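Section 3: Putting up the Tapley bench light

By now you should have everything out of the box and the small parts in a cup where they can't roll off. If you skipped Section 2, go back and check that you have both clamp pads. I've put one of these up with a pad missing and it chewed a lovely half-moon into the edge of my bench.

What you need: the clamp, the upright, the long arm, the lamp head, the power brick, and the hex key from the little bag. A pencil helps too.

Choosing the spot

1. Sit down where you normally work and put your hands where they normally go. Don't tidy first! You want to light the mess you really have.

2. If you're right-handed, the clamp goes on the back left. Left-handed, back right. Otherwise you'll spend every evening working in the shadow of your own knuckles.

3. Check under the bench for drawers, rails and screw heads. The clamp needs a flat patch underneath as wide as its pad.

4. Mark the spot in pencil. Measure from the spot to your outlet while you're down there – the cord is 58 inches long and it should hang with some slack in it.

My own bench fills up fast, so I gave up on the idea of a base that stands on top and went with the clamp for good. If you have a stretch of bench you never use, the flat base (sold separately) works fine and you can skip ahead to Section 4. 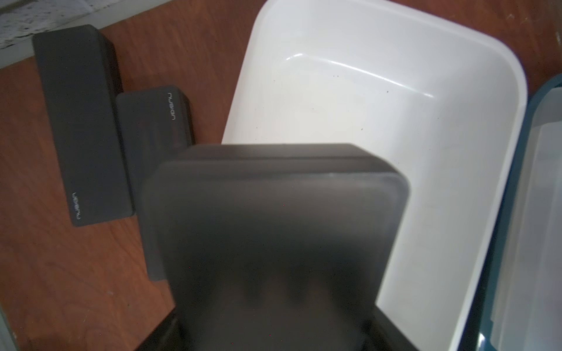 Fig. 3. A cluttered work surface from above.

Fitting the clamp

5. Press one rubber pad onto each jaw. They're a tight fit and the top one takes some swearing.

6. Slide the clamp over the edge at your pencil mark and turn the knob by hand until it stops. Now give it a half turn more and leave it alone.

Caution: Don't use pliers on the knob. Siham Hijazi, who tested the first batch with me, cracked two of them that way.

7. Drop the upright into the hole and tighten the side screw with the hex key.

Adding the arm and head

8. Hold the arm folded, with the strap still on, and lower it onto the upright. It should turn freely.

9. Plug the lamp head lead into the socket at the end of the arm. The flat side faces up.

10. Keep one hand on the arm and take the strap off slowly.

Caution: The arm is sprung and it wants to go up. Keep your face out of the way, and glasses wearers, I mean you especially.

11. Set the head 20 inches above the bench to begin with. I like mine lower for soldering and a good bit higher for cutting mats, so play with it for a week before you decide.

Note: If the arm sinks, tighten the elbow screw a quarter turn at a time. If it creeps up, loosen it by the same amount.

Plugging in

12. Run the cord along the arm through all the clips, and leave a small loop at each joint so nothing pulls when you swing it.

13. Connect the power brick last, then tap the ring on top of the head. One tap is on, two is the warmer light, and a long press dims it.

If you get nothing at all, reseat the plug from step 9 before you write to me. For anything else, the Tapley trouble list is in Section 6.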